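# Care of Small Tabletop Drawer Cabinets

Issued by Ashworth Household Services, August 2021. Applies to two-drawer cabinets with a high-gloss finish and single-knob fronts.
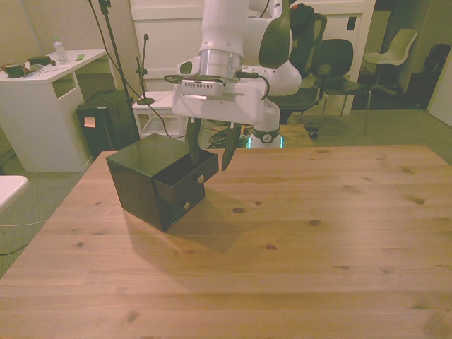
## Before You Begin

Place the cabinet on a stable table with clear space in front of the drawers. On a soft wood surface such as pine, put a felt pad under each corner. Pine marks easily, and a cabinet that is turned or dragged will leave scratches along the grain.

Remove the contents of both drawers and set them aside in a tray. Small items should be kept in separate envelopes, labeled "upper" and "lower."

## Cleaning the Drawers

1. Open the upper drawer by its knob. Keep the lower drawer closed while you work.
2. Brush loose dust from the inside corners with a dry, soft brush.
3. Wipe the interior with a cloth dampened in plain water. Wring the cloth well before use.
4. Leave the drawer partly open until the interior has dried.
5. Close the upper drawer and repeat these steps for the lower one.

Drawers that stick may be treated with a thin coat of Cellov wax along the runners. Do not use cooking oil.

## Cleaning the Exterior

Glossy black surfaces show fingerprints and fine scratches more readily than matte ones. Use a clean microfiber cloth and wipe in straight lines from top to bottom. Paper towels and abrasive pads must not be used.

Polish silver-colored knobs with a dry cloth only. If a knob turns freely in the hand, tighten its screw from inside the drawer front. Stop as soon as the knob is firm.

## Replacement Parts

Requests for knobs and felt pads should be addressed to Yee-man Chu at the Cullovbridge office. Please include the distance across the knob in millimeters and state which drawer it belongs to.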